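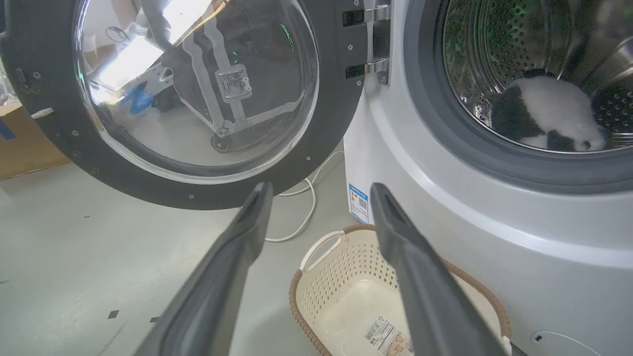
4.3 Grabación de demostraciones: tarea de la lavadora

Esta sección explica cómo se graban los ejemplos para la tarea "sacar el peluche y dejarlo en el cesto" con la estación Miltolo. Se supone que el operador ya hizo la calibración de los brazos (sección 3) y que tiene un usuario en el servidor Wonetti.

Preparación

1. Coloque el cesto en el suelo, delante de la lavadora. Las marcas oscuras del suelo sirven como referencia para la posición inicial.
2. Ponga el panda dentro del tambor. Cambie la postura en cada episodio: boca arriba, de lado, con la cabeza hacia el fondo.
3. Compruebe que los cables del suelo no quedan en el camino de la base.
4. Abra las dos pinzas y espere la señal de "listo" en la pantalla.

PRECAUCIÓN: no apoye nunca los dedos de la pinza en la goma de la puerta. La goma se rompe con facilidad y el repuesto tarda mucho en llegar.
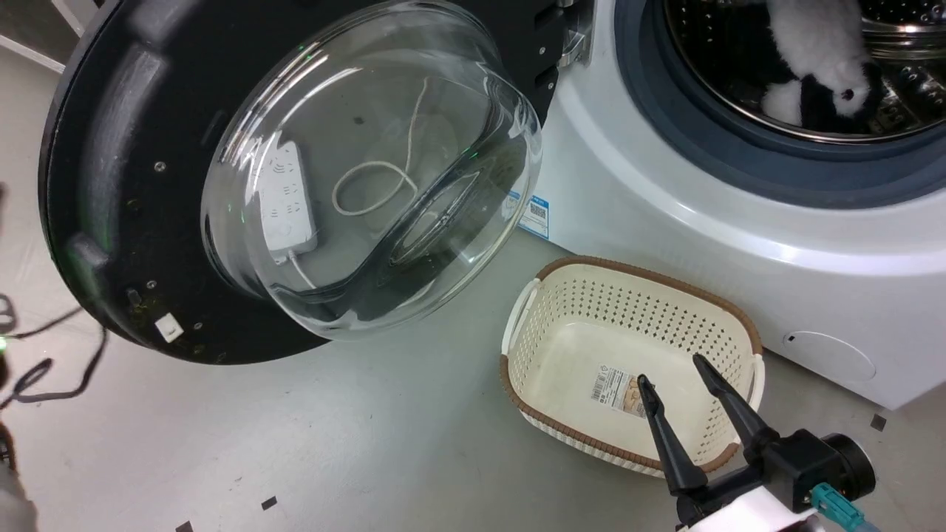
¿Es necesario repetir un episodio si la pinza falla el primer agarre?
Depende de lo que sigue. Si el operador corrige y termina la tarea, el episodio se guarda con la etiqueta "recuperación", que es muy útil para el entrenamiento. Si abandona, se descarta.

Grabación

5. Pulse el pedal una vez para empezar. Desde este momento se registran las cámaras de muñeca, la cámara de cabeza y las posiciones de las articulaciones.
6. Haga los movimientos con velocidad constante. No se detenga para pensar delante de la puerta: el modelo aprende también las pausas.
7. Para las variantes con puerta cerrada, acerque primero la pinza al borde de la puerta y después tire despacio hacia fuera. 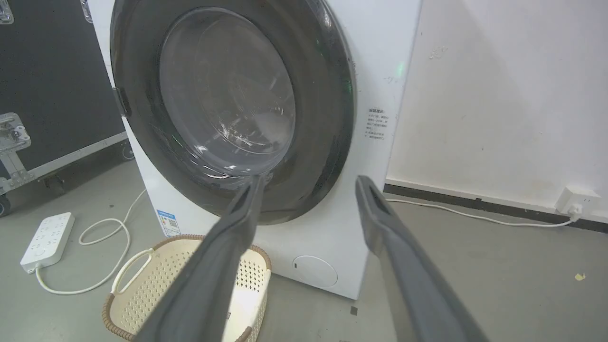

8. Pulse el pedal otra vez para terminar y elija la etiqueta: "correcto", "recuperación" o "descartado".
9. Después de cada 16 episodios, mueva un poco el cesto y anote el cambio en la hoja de sesión.

Nota: la hoja de sesión la revisa Josefina Navarrete. Escriba el número de episodio completo, no solamente las últimas cifras.

Revisión de los datos

El conjunto de la tarea tiene ahora 1.377 episodios. De ellos, 233 llevan la etiqueta "recuperación" y 83 corresponden a la variante de puerta cerrada. Esta variante es todavía muy pequeña y por eso pedimos a los operadores que le den prioridad.

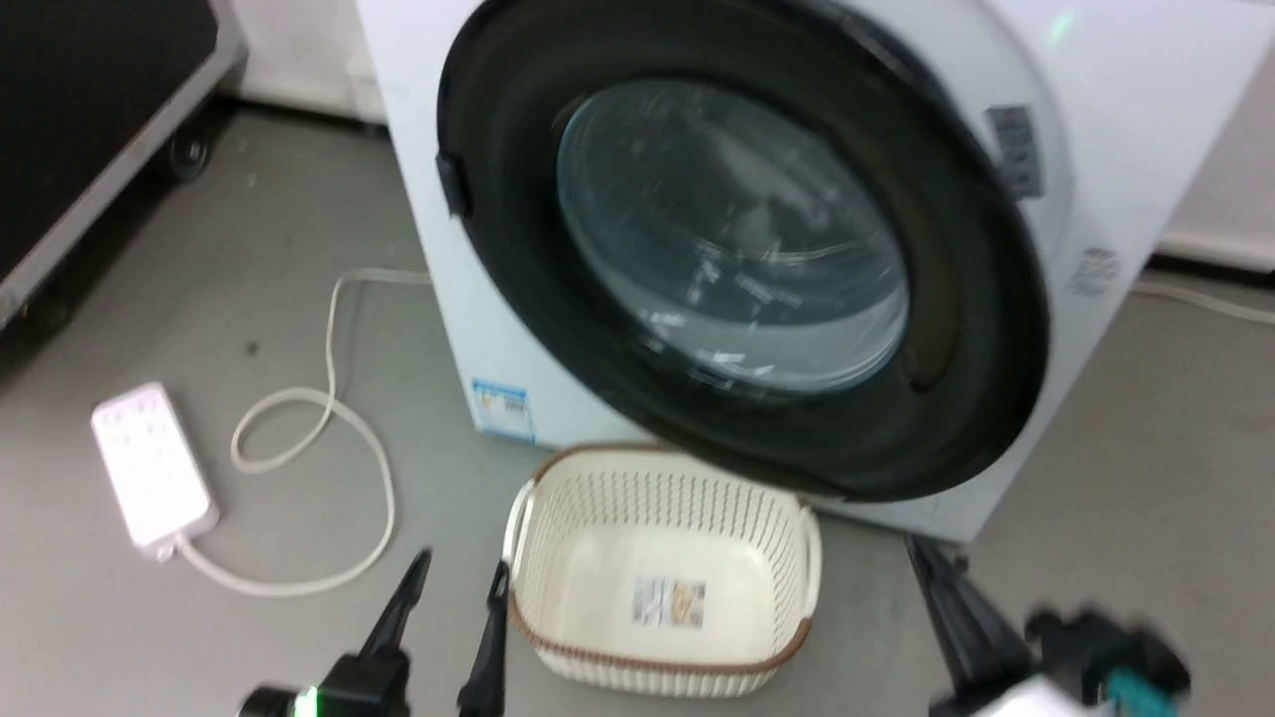 Cuando revise un episodio, mire las vistas de muñeca y de cabeza al mismo tiempo. Si hay un retraso visible entre ellas, no intente arreglarlo a mano; márquelo como "sincronía" y el programa Palaniappan lo procesa durante la noche.

Los episodios grabados antes de enero usan el formato antiguo. Se pueden abrir, pero no se pueden mezclar con los nuevos en la misma carpeta.

Última revisión de esta sección: 30 de julio de 2021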